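Unit 4 handout: Reading a modern tragedy — staging, silence and the chorus that isn't there
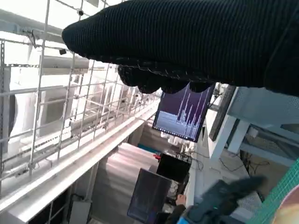

Last week we left off at the question of what makes a play a tragedy if nobody in it is a king. Short answer: stakes, choice, and a cost the audience can see coming. Longer answer is in the packet, pp. 18 to 33, read it before section. The set matters more than you think. When a script says "a wall" the designer still has to decide what kind, and a white wire grid with strong light on it, bars going off at a diagonal, tells us something different from brick. You can see through it. A character behind a grid is shut out and on view at the same time. Keep that in mind for the Act Two question below.

Our play: "The Salt Office," set in the port of Ovik. Two families, Comis and Ardeleanu, one missing ledger. Whole thing takes place in one night in December.

Terms you need
Hamartia — usually translated "flaw," better as "mistake" or "missing the mark." Don't write "fatal flaw" and move on, say what the mistake is and where it happens.
Anagnorisis — recognition. The older Comis brother reading the ledger out loud.
Peripeteia — reversal. Often the same scene as recognition but not always. Check whether they split here.
Offstage action — the fire. We get it only through reports, and the reports dont agree.

Act One
Slow on purpose. Lots of talk about prices. Students skip this and then get lost, because the 3000 crowns the Ardeleanus owe is in the second scene and everything hangs on it. Only 1000 gets paid back. Who knows that, and when? Mark each place.

Act Two
The long silence. Stage direction says only "They wait." Does the daughter already know about the fire? Argue it either way but use lines, at least two.

No chorus, but look at the dock workers. They comment, they warn, they are ignored. They also lie, once, so they aren't a chorus in the Greek sense. Good paper topic.

Act Three
We'll do this one together. Bring the Bosora edition if you can, the line numbers in teh others are off after the ledger scene.

For section
One page, typed. Pick one object in the play (ledger, lamp, coat) and follow it through all three acts. Who holds it, who wants it, where it ends up. No plot summary — I have read the play.

Quiz covers the terms and Act One only.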